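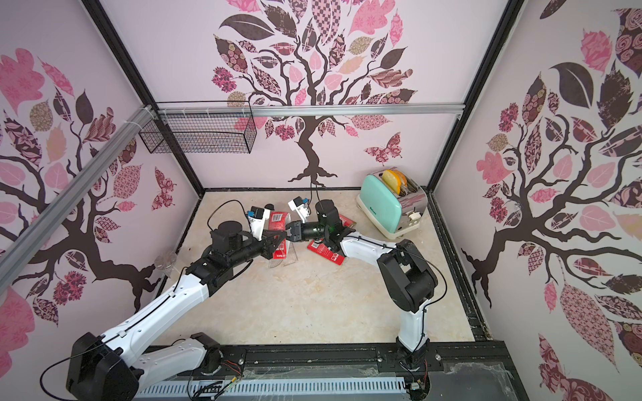

The Geometry Set Returns to the Household Desk

For a good part of the past two decades, the clear plastic ruler set was treated as a minor purchase. It was bought in a packet at the beginning of the school year, carried in the bottom of a bag and replaced when a corner snapped. Families who now share a single work surface between homework, bills and breakfast are giving it a little more thought, and the stationery trade has begun to respond.

The set has changed very little. A straight rule, a triangle and a protractor remain its core, and transparency remains its chief virtue. A student who lays a clear protractor over a drawn angle can see both arms of the angle beneath the scale. A dressmaker can follow a pattern line under the edge of a triangle. Opaque metal rules last longer, but they conceal the work, and most teachers of lower secondary mathematics continue to ask for plastic.

Sumach, a stationery wholesaler supplying independent shops, reports that it carried 79 different geometry sets in its most recent catalogue. The range is wide and the differences between many of the products are slight. The company advises shops to stock fewer lines and to open one packet of each for display, so that customers may examine the markings before they buy.

Markings are the proper place to begin. Graduations should be fine, evenly inked and printed on the underside of the plastic, where they sit against the paper and are less exposed to wear. A scale printed on the upper face can be misread when viewed at an angle, particularly on thicker rules. The zero line deserves a second look as well. On some rules it stands a few millimetres in from the end, and on others it coincides with the edge. Either arrangement is acceptable, but a child who moves between the two will make errors until the habit is corrected.

Packaging presents a separate difficulty. Red retail packs with white lettering stand out well on a shop peg, and a good many small stationery items are sold in this way. Once opened, however, a pack of this kind seldom survives as a container. Pieces migrate to drawers, pencil jars and the bench beside the toaster. Kemero, a maker of desk storage, has introduced a shallow tray intended to hold a flat set without stacking, at a width of 600 millimetres. It will suit a long desk and will be of little use on a kitchen counter.

The kitchen is, nevertheless, where much of this work is done. Plustard, a home furnishings studio with an interest in small dwellings, surveyed 1,107 households on the use of their kitchens outside meal times. Its published summary recommends that paper and drawing instruments be kept in a hanging basket above the work surface, clear of crumbs and spills. Black wire mesh is a sensible choice for the purpose. It is light, its contents can be seen from below, and it may be fixed to a rail with cable ties where screws are unwelcome. Light items only should be placed in a basket secured by this method.

The studio also has views on colour. It favours a pale wall covering with a large botanical pattern, and suggests pink as a ground for stylised trees and leaves. A mint-green toaster with chrome sides and a cream base sits comfortably against such a paper, and the retro style has remained in demand for long enough that it can no longer be called a novelty. Marble-patterned surfaces in beige are similarly forgiving. They do, however, make clear plastic remarkably hard to find. A protractor laid on a veined surface all but disappears, and a strip of coloured tape along one edge is a worthwhile precaution.

Care of the set is straightforward. Plastic rules should be washed in lukewarm water with a mild detergent and dried with a soft cloth. Solvents cloud the surface and may lift the ink. Rules must be kept away from heating appliances, as a warped edge cannot be satisfactorily flattened. They should not be used as a guide for a craft knife - a single nick will show in every line drawn afterwards.

Those wishing to spend more may consider the drafting range from Cao, which is sold in 2 sizes and includes a bevelled triangle for ink work. For ordinary school and household purposes, a modest set with clear markings will serve for several years. Shops generally hold their fullest selection before the start of term, and stock left over in December is often reduced.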